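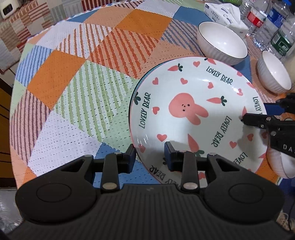
How to Season a Carbon Steel Pan (and Keep It That Way)

Posted May 2023

I put off buying a carbon steel pan for years, and I wish I'd done it sooner. It heats fast, it goes from stove to oven, and once the surface builds up you can slide a fried egg right out of it. If you've just brought one home and it looks gray and a bit sad, you're in the right place!

What you need

The pan, dish soap, a scrubbing pad, a clean cotton rag (an old T-shirt is perfect), another rag for wiping off, and a small amount of grapeseed or canola oil. Skip flaxseed. It makes a gorgeous dark coat that flaked off my first pan in sheets, and I was finding black specks in my scrambled eggs for a month.

Mine is the Wetier 10-inch, but the steps are the same for any bare carbon steel.

Step 1: Get the factory coating off

Most new pans ship with wax or a thin oil on them to stop rust. Run the water as hot as your hands can stand, use plenty of soap, and scrub harder than you think you should. Do the back and the handle too. Wax feels slightly tacky under your thumb, and when it's gone the steel squeaks. If yours won't budge, fill the pan with water, simmer it for ten minutes, and scrub again.

Step 2: Dry it on the stove

Towel it off right away, then put it over medium heat for a couple of minutes. Bare steel can rust in the time it takes to answer the door (ask me how I know). Let it cool until it's warm but safe to handle.

Step 3: Oil it, then wipe the oil off

Rub half a teaspoon of oil over every surface, inside and out. Now take the second rag and wipe it all off as if you'd put it on by mistake. There will still be a very thin film left, and a thin film is all you want. Too much oil gives you sticky brown puddles -- I did this twice before I believed it.

Step 4: Bake

Set the oven to 450 degrees, pan upside down on the middle rack, with a sheet of foil on the rack below. Give it 60 minutes, then turn the oven off and leave the pan inside until it's cool. Open a window. Check that your handle is all metal first!
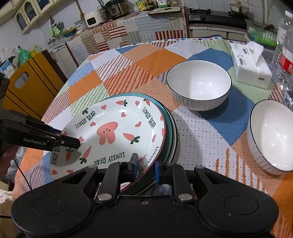
Two or three rounds of oiling and baking is plenty to start. The color will be patchy, bronze in one spot and nearly black in another, and it cooks just fine that way. Mine took until the end of spring to even out.

Your first few meals

Go for fatty, forgiving food: sliced onions, potatoes in lots of oil, bacon if it isn't too sugary. Hold off on tomatoes, wine and lemon for a few weeks, as acid strips young seasoning. Let the pan heat up for two minutes before the oil goes in, then wait for the oil to shimmer.

Cleaning up

Rinse with hot water while the pan is still warm and use a soft brush. A drop of soap is okay. For stuck bits, scrub with coarse salt and a little oil. Dry it on the burner, wipe on a whisper of oil, and put it away.

If you see rust, don't panic. Scrub back to bare metal in that spot and start again from Step 2. I once left mine in the sink overnight and it was frying eggs again by the next evening.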